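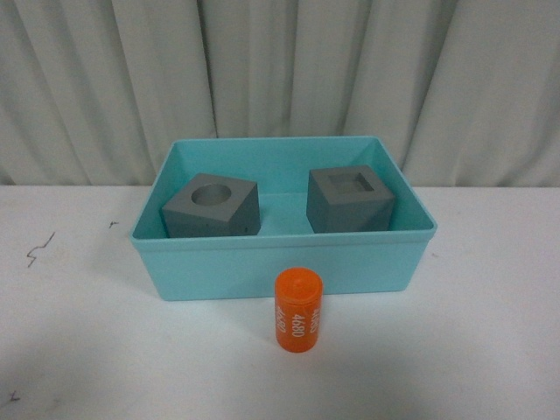

Can you get a robot arm doing peg-in-hole practice at home without a workshop full of gear? A table, a small arm and a decent kit will get you most of the way, and I've been having a lovely time with one called Resow.

Resow is made by a little outfit called Skornine. You get a bin, pegs, blocks with different holes cut in them, and a set of ready-made tasks to load on to your arm's controller. I've had mine since October and I'm still finding new things to try!

The task I keep going back to is the orange peg and the two grey blocks. One block has a round hole, the other a square one, and the arm has to work out which is which before it tries anything. Sounds dull. I stayed up far too late with it.

What I love is that the blocks sit in the bin at odd angles (you can start them wherever you like) so the arm can't just learn one spot and repeat it. Turn a block a bit and you've got a new problem.

Colours are well picked too. Bright orange against turquoise and grey is a gift if your camera is as cheap as mine. My old set was all beige and the poor thing was forever lost.

Numbers, for those who asked: I've logged 1,171 tries on the round hole and 1,097 went in. Most of the misses were early on, when my grip was far too tight and the peg went in tilted, or didn't go in at all.

Grumbles? The guide is thin. There are 8 tasks and only the first few get a proper write-up. Ailsa Drummond has put her own notes up and they're miles better, so read those first.

I'd also like a lid for the bin, and a spare peg or two in the box. I did write to Skornine and Heiðrún Ravn wrote back the same evening, very friendly, and said spares are on the list.

Kalliopi Tsolakis asked if it works with the Lasard arm. I've only used it with mine, but Ekkachai Inthanon runs a Lasard and says the grip settings needed a fair bit of fiddling, then it was fine.

Next up is the square hole with a square peg, which I've been putting off because corners scare me. I'm giving it 300 tries before I touch any settings. Will post the log when it's done!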